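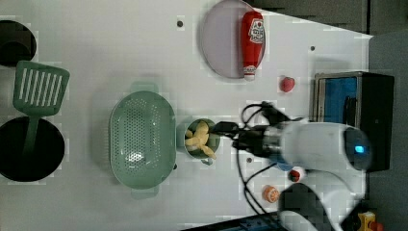

Latow Tabletop Practice Kit
Toy kitchen props and a rule book for small-arm manipulation

We love this kit, and most of the reason is the rule book. Plenty of labs already own a drawer full of play food. What they don't have is a shared way to say what counts as a good pick, who may reach over the table, and when a run gets thrown out. The Latow kit puts all of that in one spiral-bound book of 52 pages, written by Idalina Pinheiro and Lingyun Lu, and it's a pleasure to read!

What comes in the box
31 props: cups, plates, a colander, utensils, bottles, and play food
Laminated layout cards, 13 in all
Rule book, second printing
Log sheets, pad of 192

The arm, gripper, and table are not included.

A few of the house rules
Cables first. Any cable that leaves the wrist gets a full sweep of the joints at slow speed before props go down. If it drags a prop, re-route it and sweep again.
Hands off while the arm is live. Resetting a cup by hand means pressing stop, waiting for standstill, and then reaching in. Yes, every time, even for a strawberry.
Clutter is part of the task. Leave the extra items where the layout card puts them, and don't clear a path for the gripper.
Soft, lumpy pieces are scored on where they end up. A piece sticking out over the rim of a cup still counts as in, as long as it stays put when the gripper opens.
Log the misses. A dropped prop goes on the sheet with the card number and the grip width.

The book asks each site to do its own risk assessment before the first run, and it does not replace the manual for your arm. Read both — the chapter on speed limits near people (Mafalda Vilela's work) makes a lot more sense with your manual open beside it.

New in this printing
The stop-and-reach rule now covers two-person teams, after good notes from the Nerisville group in December. Card 9 has been redrawn with the plate farther from the stove.

Replacement props are sold singly. Wash in lukewarm water and skip the dishwasher.

Page updated 2025-02-19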